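Tue 11 February
By a second-year student, Automation Lab

Writing safety rules for the bin cell (and then having to follow them)

My project this semester was a rule sheet. I know, not very glamorous! Everybody else in the course picked a grasping problem, and I picked the piece of paper that says what you can and can't do next to the arm. I called it Dolus, mostly so the folder would have a name.

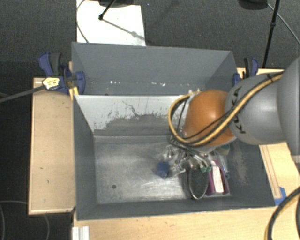
What I started with

The old rules were a page and a half from the Wukurberg lab, copied over when our course began, and a lot of it was for a cell with a full fence and a door switch. I read it next to the Ikitz handbook we get in first year and the two didn't even agree on who is allowed to reset the arm after a stop. So I threw out the wording, kept the ideas, and wrote new rules by standing next to our own KUKA cell and asking what could go wrong there.

The rules people argued with

Hands stay out of both bins unless the arm is stopped and the person reaching in has the pendant. Holding it, I mean — not "it's on the desk over there." This one got the most complaints, because everybody wants to nudge one item over and carry on.

Check the clamps before the first run of a session. Blue handles, one on each side of the bins, give each a good tug. A bin that has shifted even a little means the taught positions are wrong, and the gripper goes down inside those walls.

Look at the cable loop at the joint. I wanted a number for how big the loop may get and couldn't defend one, so the rule says to move the arm slowly through its farthest poses and watch that nothing pulls tight or snags. Not my proudest sentence, but it works for now.

Cables on the floor get a walk-around too (carpet hides the thin dark ones really well).

Write down every stop, even the boring ones.

How it went

I got the logs for 3,551 picks, from July up to last month. The first 1,000 or so were under the old page, so I used them as my baseline. The stop log had 7 entries for that stretch, and I'm pretty sure the real number was higher, which makes any before-and-after comparison shaky. I'm not going to claim the new rules made anything safer. What I can say is that the notes got a lot more useful once the form had a line for "what were you about to do?"

Still open

The Yuen gripper course wants to share the cell next semester, and my sheet says nothing about swapping tools. That needs its own section, plus a decision on who signs off after a swap. I'd also like to split the daily checks onto a card you can hang by the pendant, since two full pages is too much to read with your coat still on.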